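Sorting clothes after a move: fold first or pile first?
Home & Laundry > Everyday Tidying

renurawat
Posted 16/11/2025
So we moved at the start of the month and I have been living out of bags ever since. I finally dragged the last of the clothes out last night and I'm stuck on something silly. Do you fold everything as it comes out and sort it later, or dump it all and sort into piles first? My sister swears by folding right away. I tried it and ended up with a lovely neat stack of things I don't even want to keep!! Three of us in the house, if that matters.
- Renu Rawat

kinus_11
Pile first, always. Folding something you're going to give away is a waste of a fold. I do keep, mend, donate, and a "no idea" pile that I pretend isn't there.

plaidmom
Gonna disagree with kinus. If I pile first, the piles sit there for a week and the shirts get creases I can't get out without the iron. Button-downs go straight on a hanger at my house, everything else can wait.

kinus_11
Who is ironing in 2,076 degrees of laundry room though. I hang them in the bathroom while I shower and call it done.

plaidmom
That does nothing for a cuff and you know it lol

oldsocks
What are you storing it all in, Renu? When we moved I bought a set of those Zumudura drawer boxes and they made the decision for me. If it didn't fit in the box it went to the donation place. Took me almost 20 minutes a drawer, and that's with me stopping to try on old jeans (bad idea, don't).

renurawat
Just the dresser we already had, plus one shelf in the hall closet. I looked at the Sostuvgate bins but I don't want to buy more stuff to hold the stuff, you know?

Okay so I went with piles this morning, sorry sis. Knits and shirts are the worst part for me. The gray knit weighs nothing but takes up half a drawer however I fold it, and then there's the plaid shirt, which I want to keep, but there's a little thread coming loose right by the cuff button and I know me, I'll wear it like that until the button's gone. 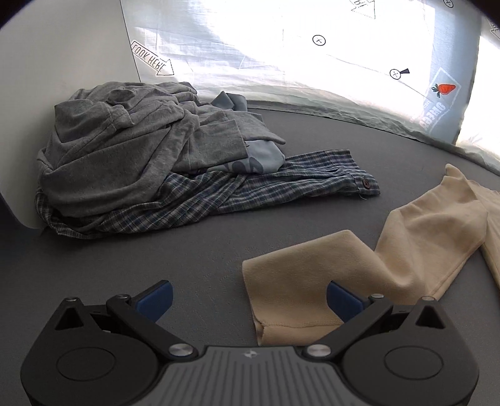 I did try rolling the knits, by the way, and they came unrolled as soon as I opened the drawer. And the beige one is so soft it won't hold a fold at all, it just kind of slides off whatever I put it on. Hanger or drawer for something like that?

oldsocks
Drawer. Soft stuff gets shoulder bumps on a hanger.

plaidmom
Drawer, agreed. And snip that thread, DON'T pull it! Two stitches under the button now and you're good for years.

kinus_11
Or put it in the mend pile and find it next November like the rest of us

renurawat
Needle's out, I'm doing it before lunch. Still can't decide on the blue stuff at the bottom of the bag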